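Search this site
Type and hit enter

Collecting demos with the hand-held gripper, a quick how-to

29 February 2020

3 comments
Share 100

Writing this up fast before the next lot of people start on Gadia, because I keep answering the same things by message. It covers recording demonstrations by hand for the pick and place model. Doesn't cover training. Cathal Duggan has the training notes, ask him.

You need: one gripper, charged. A memory card with space on it. The printed marker on its panel. A room with ordinary stuff in it. Two people if you can get them.

Before you start

Charge everything the night before. Card in, old files off. Check the clock on the camera against the clock on the laptop, if they drift the sorting script puts your takes in the wrong folder and you won't notice for a week. I lost a whole afternoon at Nirkar that way.

Wipe the lens. Soft cloth, not your sleeve.

Squeeze the trigger ten or so times. Fingers should open fully and close fully. If they stick halfway, stop, tell Noreen Ó Dubhghaill, don't record. Sticky fingers look like a deliberate pause to the model and it will learn the pause.

Setting up the room

Don't tidy. People always want to tidy. The model has to cope with bags on the floor and half-open doors, so leave them. Only move things you could trip over.

Lights on, blinds down if the sun is coming straight in. Pick one and keep it for the whole set. Half a set with the blinds up and half with them down can be used but has to be labelled as two sets, and that's more typing for you.

Marker goes where you can turn and look at it easily. Stand it up or fix it to something flat. Not on anything that wobbles. If it gets creased print another, there's a file called marker_final_2 (not marker_final, that one is the wrong size).

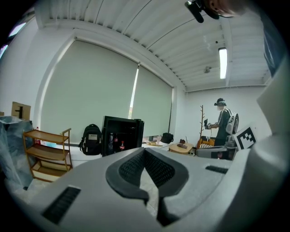 Looking out over the gripper shell, blinds down, marker on its white panel at the right.

Recording a take

1. Start the camera. Wait for the beep.

2. Show it the marker. Hold steady, count of three, then move slowly side to side and a bit up and down. This is the bit everyone rushes. Without it the mapping fails and the take gets binned.

3. Walk to your start spot. Normal walking, no swinging the thing about.

4. Do the task. Reach, close, lift, carry, put down, open. One smooth go. Don't fiddle with your other hand in front of the lens.

5. Back off to about an arm's length and hold still for a moment. Then stop.

6. Say the take number out loud before you stop if you remember. Helps a lot later on.

If you drop the object, leave the camera running, pick it up with the gripper and carry on. We want some of those. If you pick it up with your hand thats a spoiled take, stop and go again.

Speed: slower than you would do it at home, quicker than you think. Ottmar Tiedemann did his first lot so slowly that the arm took most of a minute to reach a cup.

Two people in one room

Fine, and it saves a morning. Agree who has which side. Don't walk through each other's task. Being in the back of someone else's take is no problem at all, leave it in. Standing between them and the marker is a problem.

Tell anyone coming in that you're recording. There's a consent sheet, Ita Corrigan keeps the signed ones. No signature, no recording them, even from behind.

How many

For one task in one room, 100 good takes. For the first usable model we wanted 300 across different rooms, and the Coughlan set in the end came to over 3000, but that was several tasks and a lot of people. Don't try to do it all in a day. Your wrist goes first and then the takes get sloppy. Change the start spot every few takes, and the object, and which way you face.

Getting it off the card

Copy, don't move. Check the copy opens. Then wipe the card.

Folder name is place, task, your initials. So iltville_cup_kos for mine. No spaces, no capitals, the script falls over.

Watch a few at double speed before you upload. Looking for: blurry marker, hand over lens, take that stops early. Put the bad ones in a folder called bad. Please don't delete them, we use them for testing the filter.

Things that go wrong

Mapping fails on everyting: marker step too quick, or the room too dark. Turn the lights on and redo one before you redo the lot.

Fingers recorded as always open: the little tags on the fingers are dirty or have peeled off. Clean or replace.

File won't open: battery died mid take. Gone, sorry.

Will add a section on two-handed tasks in April when the second gripper is back from repair. Shout if anything here is wrong.

Kieran Ó Súilleabháin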